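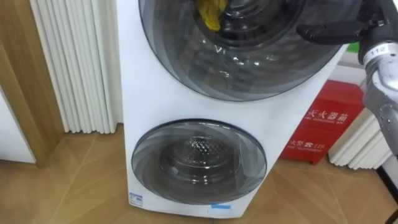

Demonstration collection (robotics)

Demonstration collection is the gathering of recorded examples of a task, carried out by a person or by a robot under a person's control, for use in training a learning system. Each recording is usually called a demonstration or an episode. It pairs what the robot's cameras and joint sensors reported with the motions that were commanded at the same moments. A policy trained on many such episodes learns to produce motions of its own from new camera views.

Background

Industrial arms of the early 1960s were taught by storing positions and playing them back. The method works where parts arrive in the same place every time. It does not carry over well to homes, where a door may be open or shut and a cloth never lies the same way twice. Learning from demonstrations came into use partly to deal with this variation.

Methods

In teleoperation, an operator drives the robot with a leader arm, a handheld controller or a glove. The operator's motions are recorded along with the robot's own. In kinesthetic teaching, the person holds the arm and moves it directly, which is simple but tends to put the person's hands in the camera view. A third method uses a handheld gripper with a camera attached and needs no robot during recording. The data must then be fitted to the reach and speed of the arm that will use it.

Episodes

An episode has a start condition, a written instruction and an end condition. For laundry tasks the instruction may be as short as "take the cloth out of the upper drum." Operators are commonly told to return the arm to a rest pose between episodes and to change one thing in the setup, such as the position of the cloth or the distance between the robot and the machine.

Failed attempts are handled in different ways. Some groups delete them. Others keep them under a separate label, and keep recoveries, in which a missed grasp is followed by a good one, with the main set.

Household appliances

Washers and dryers are common subjects. A stacked unit with two round doors gives tasks at different heights with similar shapes, and the policy has to tell one door from the other. Tinted glass and polished steel cause trouble for depth cameras, as reflections of ceiling lights can be read as surfaces. Soft items inside a drum are also hard to locate through the glass. Wrist cameras help at close range but lose sight of the rest of the machine when the gripper nears the rim.

The Retamal protocol

The Retamal protocol is a set of recording rules drawn up by Xinyi Zhong and Hipólito Acuña for appliance tasks. It calls for 2 operators per station, one driving and one resetting, who trade places during a shift. A task is split into no more than 6 named stages, such as approach, contact and pull, and the boundaries are marked by the operator with a foot pedal while recording. Zhong and Acuña argued that marks made later from video were less consistent, mainly at the moment of first contact.

Software

Rumik is a recording tool written for the protocol. It stores camera and joint streams against a single clock and rejects an episode if any stream drops out. Hudeo is a viewer used to review and trim episodes. Neither tool trains a policy.

Limitations

Collection is slow, and its cost rises with the number of sites. Data from one room often gives a policy that does poorly in another with different lighting or flooring. Operators also have habits, such as always approaching a door from the same side, and a policy will copy them.

See also

Imitation learning
Teleoperation
Robot gripper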